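Ticket: Fisuvlow matt white worktop, shading that won't wipe off
Status: open

Hello again, and thank you for being so patient with me. I've had the Nolletti worktop since July and it's been lovely, but I keep seeing a soft grey patch on it. I tried warm water first, then a drop of washing-up liquid, then the Inance cream — no change at all. The surface is smooth and pale with a slightly cool tint, and the grey has no hard edge to it anywhere.

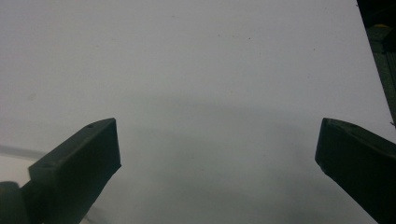

I'm starting to think it's only shadow, so I'll try again at 9 in the morning with the blind right up and let you know how I get on.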